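Skoselico opens its mending room to everyone this November

PRESS RELEASE - for immediate use

Hello from all of us at Skoselico! I'm Leidy Taipe, I run the place, and I've been told a press release should be written by somebody who isn't me and should say "we are delighted" at least twice. You're getting me anyway. We are delighted.

The news is that our mending room on Dramani Street will open to the public from November, every evening from six until nine. Up to now it's been members only, which mostly meant people who already owned a darning mushroom. From November you can walk in with a torn coat lining or a jumper the moths have been at and sit down next to someone who knows what to do with it. The first visit is free. After that it's a pay-what-you-can tin by the kettle.

We started four winters ago above a shoe shop, with two machines and a very bad lamp. Last year 541 people brought us something to fix, and between them they carried in 1,127 items. I know that because Nhyira Nutsugah, who keeps our repair book, writes every one of them down in green ink and won't let a sock leave the building without a line to itself. Most of it was trousers. It is always trousers - knees, pockets, zips, and that seam at the back that goes when you bend down to pick up a toddler.

The new room seats 27, and there's proper daylight at the front for anyone working on black or navy. Elikem Amoah has built us a cutting table at a sensible height, so my back is already grateful. Purness, the haberdashers two doors down, are giving us 50 reels of thread to begin with and their odd buttons for as long as we want them. Thank you, Purness! We'll be using the lot.

There will be a few regular evenings as well. Daniyal Paracha is teaching zips, which he calls the only honest fastening, and he'll take you from a stuck slider right up to replacing a whole jacket front. Ayuba Dankwa has the knitwear table and will show you Swiss darning, where you follow the path of the old stitches with new wool until the thin patch fills in. And I'm doing the fine stuff that people tend to give up on: tulle, mesh, net curtains, party skirts, the floaty layer on a bridesmaid's dress that caught on a car door.

I'm fond of mesh, so let me go on about it for a moment. It frightens people because there seems to be nothing there to sew into, but a small hole in a full skirt can be drawn together with a single matching thread and you'd struggle to find it again. Bigger tears want a patch of the same net laid behind, with the holes lined up as well as you can manage, and tiny stitches round the edge. Use a fine needle, go slowly, and don't pull. 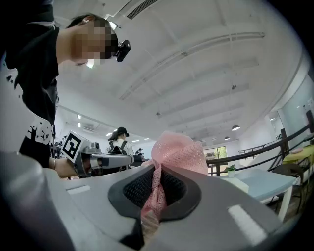 Do I need to bring my own thread and needles?

Everything you need for a basic repair is in the room, including needles, pins, scissors and thread in most colours, so just bring the thing that's broken. If it's an unusual shade or a special wool and you have some of the original, pop that in your bag too.

Please wash things before you bring them in. We can't take leather, shoes or anything with a heating element, and we don't do alterations for resale. Children are welcome with a grown-up, and the six o'clock start is usually the calmest for them.

Our friends at Skisia, the community café across the road, will keep soup on until half past eight on mending nights, and you're welcome to carry a bowl over as long as it stays well away from the cutting table (Elikem has asked me to put that in writing).

Reporters and photographers can come along on any evening, no appointment needed. If you'd like to talk to one of the teachers, ask for Nhyira at the front desk and she'll find you a chair. Bring your trousers.

ENDS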